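Returning Small Tools to a Tray: Layout and Surface Notes
February
Nurhan Karakaya and Osvaldo Colombo

3. Work area

The project looked at how the background behind a small tool affects how easily a reader can find it in a photograph. We kept the object set small: a screwdriver with a black handle and a yellow plastic tray. The tray has sloped sides and a raised lip, so the tool stays put when the tray is nudged. For the baseline layout the tray goes near the middle of the table with the screwdriver lying lengthwise in it.
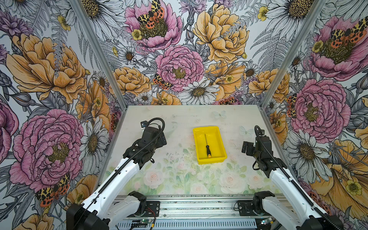 Tray color was settled early. Gundalholm, the plan we started from, called for a white tray, but in trial prints its rim was lost against the tabletop. Yellow kept a clear edge in all 14 trial prints. Scuff marks on the bottom of the tray were left as they were.

3.1 Wall covering

The walls are lined with a floral paper on three sides, joined at the corners with aluminum profile. We wanted a busy pattern with fine black linework, large blooms and some small detail. The peonies supply the first two and the tiger moths the third. Pink and golden yellow dominate. The yellow blooms are the closest match to the tray, and Hong's comments on our draft asked whether this would confuse readers at small print sizes.

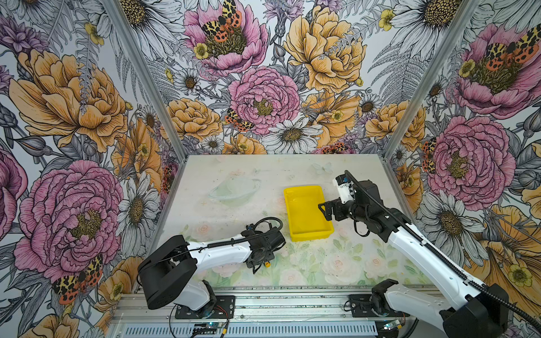
The tabletop is much paler than the walls. Its rose print is faint enough that we treated it as plain in the analysis, although the speckles do show in close views. A second table covering, Lundimlow, was dropped after seven prints due to glare.

3.2 Added items

Pale blue butterflies were included as distractors - low contrast, with no relation to the tool. They lie on the white surface away from the tray.

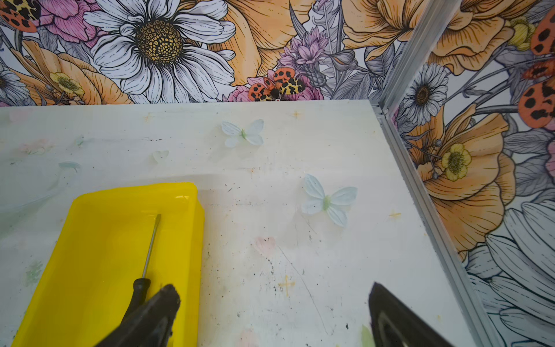 Readers were given 96 prints in mixed order and asked to mark the tool handle with a pencil. Marks outside the handle outline were scored as misses. We recorded 39 misses in total, most of them on the smallest print size. Print size had a larger effect than the wall pattern, but the two were not varied independently, so the comparison is weak. Repeating the small prints with plain walls is listed under remaining work in section 5.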